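Speaker notes, Liên Mạc
Evening for parents and club members, Jovmont school sports hall
February 28, 2025

(Wait until the people at the back have chairs. Microphone on.)

Good evening, and thank you for coming. My name is Liên Mạc. I coach the girls' handball team at Jovmont, and for three years I also make the timetable of this hall. Tonight I want to speak about the running track behind the school, and why I think we should repair it before we build anything else.

I know many of you came for the handball. I will come to the handball also.

(Slide 1, the map)

The track was made when the school was still the old building. It is 304 meters long. Visitors always ask me why, because everybody expects 400. The answer is the stream. On the north side there was no place to make the curve wider, so they made it where they could. For a real competition this is a problem. For children who learn to run it is no problem at all. We have a straight of 100 meters, and this is the part I care about most.

(Slide 2, the straight, then the long jump)

On the straight, lanes one and two are worn through near the start. Lane five has a crack from the tree root. We train in lanes three and four, so 34 children from the athletics group stand in a line and wait. In one hour of training, a child runs maybe six times. I do not blame the trainers. I have tried it myself with my handball girls and it was the same.

The long jump pit has sand, but the board is loose. We stopped using it in the fall.

(Pause. Ask who in the room ran on this track as a child. Let them raise hands. If old Edow club members are here, greet them.)

Now the question of the money. You have all received the paper with two plans.

The first plan is the new small stand next to the handball hall, with a roof. It is a nice plan and I like the drawing. The second plan is the track: new surface on the straight only, a new board for the jump, and cutting of the root. The full oval would stay as it is for now.

People say to me: Liên, you are a handball coach, why do you not ask for the stand? I have thought about this for a long time. At our home matches we have enough places, except when Darker comes to play, and that is one evening in a season. On the other evenings my players look up and see empty benches. I would be happy to fill the benches we have first.

But every one of my players must run. The handball court is 40 meters long, and a child who never learned to sprint well at ten years will be late for every counterattack at sixteen. I see this each season at the first practice. It takes me 20 weeks to correct something in the arms and the feet that a good athletics trainer would teach in play.

(Do not go too long here. Last time I talked nine minutes about the feet.)

(Slide 3, the Đồng visit)

Last March I visited the club at Đồng. They have no oval, only a straight with four lanes and a pit. Football uses it, handball uses it, and in the morning the older people walk there. They have a simple board on the fence with the hours for each group, and a bell for changing. I asked if there are quarrels. They said yes, sometimes, about the pit.

I would like to copy the board with the hours. I have made a first version, and it lies on the table by the door. Please write on it with pencil. Football has asked for the early evening, which is also the time athletics has now, so we must talk about this.

(Slide 4, the work)

If we say yes to the second plan, the straight will be closed during the spring holiday and one week after. School sports can be in the hall in that time. Handball practice moves one hour later, and I am sorry for the parents who drive.

The root is not decided. One gardener says cut it, another says the tree will suffer. I am not an expert and I will not pretend. We will have a third opinion before the vote.

(Questions. Repeat each one in the microphone, the hall has bad sound. If they ask about lights: no, lights are in neither plan. If they ask about the stream: the bank belongs to the town.)

Thank you for your patience with me and with my slides. The voting papers are with the timetable at the door, and there is tea.

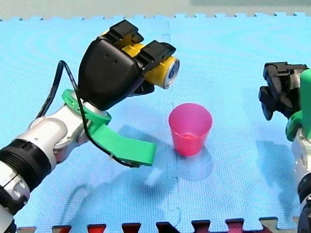 Photo: Liên Mạc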